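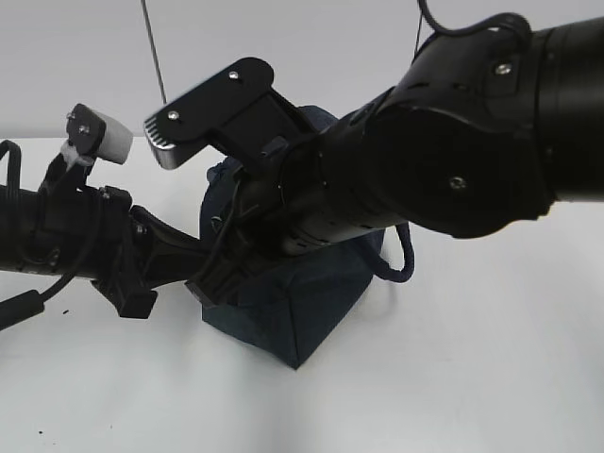 Notes on Fabric Pouches for Short Travel
2019-08-12

Readers of this page have asked for a statement of the packing arrangements used in this household. They were revised in January, following a stay in Tovport during which one charger and both pairs of reading glasses were misplaced in a single suitcase.

Small articles are now assigned to fabric pouches with a boxy shape and a handle or strap. Dark colors are preferred. Seams should be stitched firmly along the edges of the front panel, as these take the most strain when a pouch is overfilled. A soft pouch may be pressed into the corner of a larger bag, where a hard case would leave a gap.

The present allocation is as follows. Cables and adapters travel together. Medicines travel separately and remain in hand luggage. Sewing supplies are included only for stays of 14 nights or more, a rule proposed by my sister-in-law, Montserrat Maldonado, and adopted after some discussion.

Pouches are emptied on the day of return and stored flat in the hall drawer. Washing is done in cold water, with the strap tucked inside. One pouch was dried on a radiator in Pretitz and has not regained its shape. It is now used for clothespins.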